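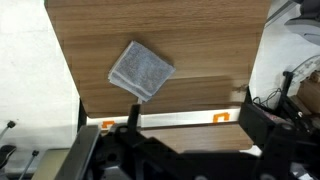
Towels and Tables - January Gallery

This page collects pictures from the cloth folding work at the Nemmont room, put together by Tharushi Dissanayake. The full set runs to 50 pictures and is kept on the shared drive under Gellivico. Anyone with a room login can open it. Captions are by Tharushi unless marked AC, for Armindo Carrilho.

Gray towel, folded and set at an angle on the tabletop. The weave is terry and the color is a speckled blue-gray. The smoother band with the pale stripe lies along one side, and the layers show as thin light edges next to it.

On folding: we go in half, then in half again, and press the fold flat with the side of the hand. Thick terry springs back more than dish cloth does, so give it a second press. Corners do not have to match exactly - a finger's width is fine.

On the tables: wipe them down before laying anything out. Lint shows up on the dark grain and gets into the next towel. Please don't put drinks on the folding table.
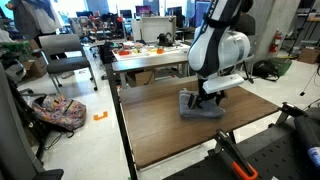
Gray cloth on the brown wood-grain table with the black metal frame, held near the middle by the gripper. At this point it is bunched into an uneven rectangle. The second table, farther back, has the white tray on it with the small colorful things, an orange cup among them. Cardboard box underneath.

Bags can go on the floor by the chairs, but leave the walkway to the desks open. The orange markers stay where they are taped. If one peels up, tell Armindo and he will put down a new one.

Towels go home with whoever has the wash that week. Use warm water and no softener, which leaves a coating on the terry. AC adds: shake them out before drying, and keep the two oldest ones separate - they still shed.

Page last updated 24 January 2025. The dish cloth pictures will go up next, then the pillowcases.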